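Speaker notes — Open Day at the Rekex simulation lab
Talk for the evening group, February 1, 2023

Before I start: water, clicker, and check that the people at the back can hear. Say thank you for coming out on a cold night, and mention that there are cookies by the door for afterward.

Opening

I want to tell you about the open day I went to in September, because I have been talking about it at home ever since and my family would be very glad if I told somebody else for a change. Rekex opens its lab to the public once a year, and I had always managed to be out of town. This time I put it on the calendar early, drove over, got lost once near the rail bridge, and arrived just as they were handing out the name stickers.

Now, I went in expecting machines on a shop floor, with yellow lines and a man telling us to stand back. A good half of the day was spent in front of screens. They build a room inside the computer, with furniture and dishes in it, and a robot arm that does its practice there before anyone lets a real one near a real plate. The software they use for the room is called Karell, and the part that drives the arm is called Zuccaro. (Don't get stuck on the names. Last time I spent five minutes on names.)

Our guide put a task up on the big screen and let it run slowly, so we could follow what the fingers were up to. White things held above a dark brown table, and the gripper right in there with them. Pause on this one and let people look.

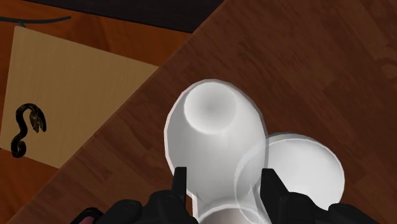

Denise Catterall wanted to know whether any of this counts for much if the robot never touches a thing. She said she had taught sewing for years, and that you can look at a stitch all day long and your hands still won't know it until they've done it. I thought that was a very fair point, and so did the guide, who took her time over the answer. The computer works out weight and grip and slipping as best it can, she told us, and then the real arm has to go and learn the rest. She was quite open that some things carry over better than others. Soft cloth is a headache, apparently.

What they mean by a task

Go slowly here. When I say "task" I mean something you and I would do without putting down the phone. Pick this up, put it there. The lab writes each one out in plain words, and then the room gets set again with things in different spots, so the arm can't just learn one motion by heart. The one we followed had gone through 1000 of these practice rounds, and 407 of them had been marked as good. I remember hearing a little groan from the row behind me, and the guide laughed and said that a month earlier she would have been thrilled with that.

Ask the room: who has taught a child to pour milk? Wait for hands. It's the same kind of patience, and I think that's why so many of us warmed to it.

They showed us another moment from the same room, with the bottle held up by its neck over the table. I had by this time moved to a seat in the front row, which I recommend to anyone going next year — you get the good view and you also get asked questions. 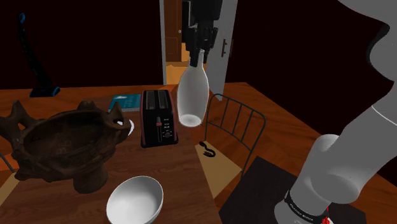

Questions people asked on the day

Somebody asked about jobs, as somebody should. The guide didn't brush it off. She talked about Rodholm, a care home supplier that has been in touch with the lab about fetching and carrying, and said the staff there had been invited to say what they would and wouldn't want a machine to do. I would have liked to hear more about that, and if anyone here has a contact, please find me afterward.

Somebody else asked how many people work on it. The answer was 16, plus students, which surprised me. I'd pictured a whole building full.

And a boy in the second row asked if the robot gets bored. Leave time for the laugh. She said no, but she does.

The part I keep thinking about

For the last session they let us see the room from farther back, with the arm, the table, the chairs, everything together.

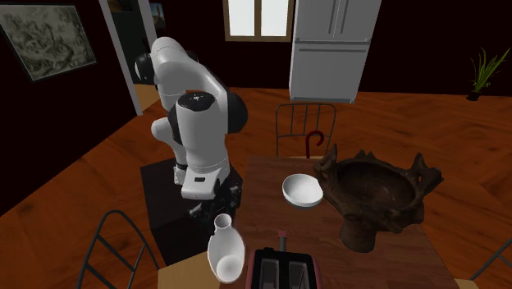
I came to this subject as a person who likes kitchens much more than computers, so bear with me. What got me was how much there is to bump into in an ordinary home. You have a toaster near one edge of the table, a vase lying on its side, and that great carved bowl with the jagged rim, and any one of them could catch a careless elbow. There's even a cane at the back of the far chair, like at my aunt's house. I reach around things like that every day without giving it a thought, and watching somebody try to teach it made me look at my own table very differently that evening.

Practical bits, if there's time

There were 52 of us on the day, which filled the demonstration room, so do sign up early. The stairs are steep but there is an elevator around the side; ask at the desk. Bring a sweater, they keep it chilly. The sign-up sheet for our own group trip is on the table by the coats, and I'm happy to drive three people if you don't mind my radio station.

Questions now. Repeat each one for the back row before answering.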